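싱크대가 말해 주는 것들
설거지와 물, 그리고 부엌에서 가장 오래 서 있는 자리에 대하여

2020-06-29

탈턴(Tallton)의 오래된 연립주택 단지에는 부엌 창이 모두 북쪽으로 나 있다. 창 아래에는 예외 없이 싱크대가 있다. 단지를 설계한 사람은 설거지를 하는 동안 바깥을 볼 수 있게 하려 했다고 한다. 지금은 맞은편에 더 높은 건물이 들어서서 창밖으로 남의 집 벽이 보인다. 그래도 주민들은 창을 막지 않았다.

이 단지에 사는 나스린 쇼크리(Nasrin Shokri)는 하루 중 설거지하는 시간이 가장 조용하다고 했다. 집에는 아이 셋과 시어머니가 함께 산다. 식기세척기를 들일 자리는 있지만 그 자리에는 쌀통과 밥솥이 들어가 있다. 그는 저녁을 먹고 나면 라디오를 켜고 물을 받는다. 물을 틀어 놓고 씻지 않고, 받아 놓고 씻는다. 어머니에게서 배운 방식이다.

"어릴 때 살던 동네는 저녁에 물이 끊기는 날이 많았어요. 낮에 받아 둔 물로 저녁 그릇을 다 씻어야 했어요. 기름 없는 것부터 씻고, 프라이팬은 맨 나중이에요. 지금도 순서를 바꾸면 불편해요."

설거지에는 집마다 순서가 있다. 유리잔을 먼저 씻는 집이 있고 수저를 먼저 씻는 집이 있다. 밥그릇을 불려 두는 집과 먹자마자 씻는 집은 서로를 잘 이해하지 못한다. 결혼한 뒤 처음 다툰 이유가 수세미를 두는 자리였다는 이야기는 취재하는 동안 여러 번 들었다. 그런데도 설거지는 요리만큼 기록되지 않는다. 요리책은 많지만 설거지를 다룬 책은 드물다.

우마트사이드(Umatside)의 생활문화 모임은 지난 2월부터 이 기록을 모으고 있다. 모임은 80가구에 공책을 한 권씩 보내고 일주일 동안 설거지를 언제, 누가, 어떤 순서로 했는지 적어 달라고 했다. 돌아온 공책은 54권이다. 칸을 꼼꼼하게 채운 것도 있고, 첫날만 적고 나머지는 장보기 목록으로 쓴 것도 있다.

공책을 정리한 사람은 오미드 에스파하니(Omid Esfahani)다. 그는 원래 배관 일을 했다. 스무 해 넘게 남의 집 싱크대 아래에 누워 있었다는 것이 그의 소개였다. 지금은 무릎이 좋지 않아 현장에는 나가지 않고, 바라미(Bahrami)라는 작은 부품 가게에서 오전에만 일한다. 배수구 마개나 고무 패킹을 사러 온 손님에게 그는 으레 집에서 설거지를 누가 하느냐고 묻는다.

"막힌 관을 보면 그 집 설거지가 보입니다. 쌀뜨물을 그냥 버리는 집, 기름을 키친타월로 닦고 씻는 집이 다 달라요. 그런데 관만 봐서는 누가 했는지 모르죠. 그래서 공책이 필요했습니다."

공책에서 가장 많이 나온 말은 "나중에"였다. 저녁을 먹고 나중에, 드라마가 끝나고 나중에, 아이를 재우고 나중에 씻겠다는 것이다. 에스파하니는 이 말이 나온 날의 실제 설거지 시각을 따로 표시했다. 밤 열 시를 넘긴 경우가 많았고, 다음 날 아침으로 넘어간 경우도 적지 않았다. 다음 날 아침에 씻은 사람은 전날 미룬 사람과 다른 경우가 많았다. 그는 이 대목에 붉은 펜으로 줄을 그어 두었다.

글씨체가 바뀌는 공책도 눈에 띈다. 한 가구의 공책은 월초에 시작해 나흘은 한 사람이 썼고, 그다음부터는 초등학생으로 보이는 글씨가 이어진다. 그 아이는 그릇 이름을 하나하나 적었다. 할머니 국그릇, 아빠 컵, 이가 나간 접시. 마지막 날에는 "오늘은 외식. 설거지 없음"이라고 쓰고 별을 그렸다.

부엌 설비가 달라지면서 몸의 자세도 달라졌다. 마당 수돗가에 쪼그리고 앉아 그릇을 씻던 세대는 서서 하는 설거지를 편하다고 기억한다. 쇼크리의 시어머니도 그렇게 말한다. 그러나 서서 하는 설거지에는 높이 문제가 따라온다. 조리대가 낮으면 허리를 굽혀야 하고, 높으면 어깨가 올라간다. 볼이 깊으면 물이 덜 튀는 대신 바닥에 놓인 그릇을 집을 때마다 몸을 숙이게 된다.

탈턴 단지의 조리대 높이는 모두 같다. 처음 입주한 사람들의 키를 기준으로 삼았다는 말도 있고, 자재상이 한 가지 높이만 가져왔다는 말도 있다. 키가 큰 주민은 설거지통 밑에 나무 받침을 괴어 쓴다. 키가 작은 주민은 발판을 둔다. 쇼크리의 집에는 발판이 하나 있는데, 시어머니와 막내가 번갈아 쓴다. 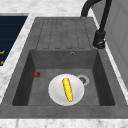

짙은 회색 석재 질감의 싱크볼과 홈이 팬 물받이판. 상판은 대리석이다.

그릇을 어디에서 말리느냐도 의견이 갈린다. 물받이판이 딸린 싱크대를 쓰는 사람은 그릇을 그대로 엎어 둔다. 철제 건조대를 쓰는 사람은 접시를 세운다. 마른행주로 바로 닦아 찬장에 넣는 사람은 공책을 보낸 가구 가운데 소수였는데, 대체로 나이가 많고 부엌이 좁았다. 펼쳐 놓을 자리가 없어서 생긴 습관이 넓은 집으로 옮긴 뒤에도 남은 경우도 있었다.

행주 이야기는 길어지기 쉽다. 삶는 사람, 전자레인지에 돌리는 사람, 일회용으로 바꾼 사람이 있다. 한 공책에는 행주를 삶는 냄비를 라면 끓이는 데 썼다가 생긴 일이 세 쪽에 걸쳐 적혀 있다. 결말은 냄비를 하나 더 샀다는 것이다.

물값도 빠지지 않는다. 공책 뒤쪽에는 수도 요금을 적는 칸이 있었다. 채운 집은 많지 않았다. 요금이 부부 중 한 사람의 계좌에서 나가는 집에서는 다른 한 사람이 금액을 모르는 일이 흔했다. 에스파하니는 설거지를 주로 하는 사람과 요금을 내는 사람이 같은지도 물었어야 했다고 말했다. 다음 공책에는 그 칸을 넣을 생각이다.

식당 설거지는 사정이 다르다. 우마트사이드 역 뒤편의 여관 후텔(Hutel)은 아침 식사만 낸다. 객실이 다 찬 날이면 오전에 씻는 그릇이 208개다. 이곳 주방은 개수를 장부에 적는다. 깨진 그릇을 바로 채워 넣기 위해서다. 설거지를 맡은 직원은 7년째 같은 자리에 서 있다. 이름은 싣지 말아 달라고 했다.

그는 집에서는 설거지를 하지 않는다. 남편이 한다. 남편의 솜씨가 마음에 드느냐고 묻자 한참 있다가 컵 손잡이 안쪽을 잘 안 닦는다고 답했다. 그 말을 남편에게 한 적은 없다고 했다. 쉬는 날 낮에 혼자 있을 때 컵만 다시 씻는다.

여관 주방에는 따로 정해진 규칙이 있다. 칼은 통에 담그지 않고 손에서 손으로 건네지도 않는다. 유리잔은 다른 그릇과 섞지 않는다. 앞치마는 교대할 때 갈아입는다. 벽에 붙은 종이에는 이 내용이 세 가지 언어로 적혀 있고, 맨 밑에 누군가 볼펜으로 "노래는 작게"라고 덧붙여 놓았다.

겨울에는 손이 문제가 된다. 고무장갑을 끼는 사람과 끼지 않는 사람의 차이는 공책에서도 뚜렷했다. 끼지 않는 사람은 손끝으로 만져 봐야 기름이 남았는지 안다고 썼다. 끼는 사람은 뜨거운 물을 쓸 수 있어서 기름이 남지 않는다고 썼다. 면장갑을 안에 끼고 고무장갑을 겹쳐 끼는 사람도 있었다. 쇼크리는 장갑을 오른손에만 낀다. 왼손은 그릇을 잡고 있어야 해서 맨손이 낫다고 한다. 덕분에 그 집 싱크대 밑 서랍에는 쓰지 않은 왼손 장갑이 쌓여 있다. 가까운 이웃 중에 왼손잡이가 있어 몇 해 전부터는 그 장갑을 모아서 준다.

에스파하니가 배관 일을 하던 시절에 가장 자주 받은 부탁은 싱크대의 위치를 옮겨 달라는 것이었다. 대부분은 해 줄 수 없었다. 관은 벽 안에 있고, 벽은 위아래 집과 이어져 있다. 거실을 보며 설거지하고 싶다는 사람이 많았지만 오래된 집에서는 공사비가 부엌을 새로 꾸미는 비용보다 더 나왔다. 어떤 손님은 벽 쪽 선반에 거울을 세워 두는 것으로 만족했다. 등 뒤에서 아이가 무엇을 하는지 보려는 거울이었다. 몇 해 뒤 수전을 갈러 다시 갔을 때 아이는 이미 커서 집을 떠났고 거울은 그대로 있었다.

모임은 가을에 공책의 일부를 도서관 복도에 펼쳐 놓을 계획이다. 이름과 주소는 가리고 글씨는 그대로 둔다. 별을 그린 아이의 집에서는 전시에 동의하면서 한 가지 조건을 달았다. 이가 나간 접시는 이미 버렸으니 그렇게 적어 달라는 것이었다. 에스파하니는 공책 옆에 붙일 종이에 그 내용을 적어 두었다.

쇼크리의 공책은 전시에 나오지 않는다. 그는 아직 공책을 돌려보내지 않았다. 정해진 일주일은 한참 지났지만 빈 장이 남아 있어 계속 쓰고 있다고 했다. 취재를 간 날에도 공책은 라디오 옆에 펼쳐져 있었고, 물이 튀어 우글우글해진 쪽에 그날 저녁 메뉴가 적혀 있었다. 고등어였다. 고등어를 구운 날은 프라이팬을 두 번 씻는다.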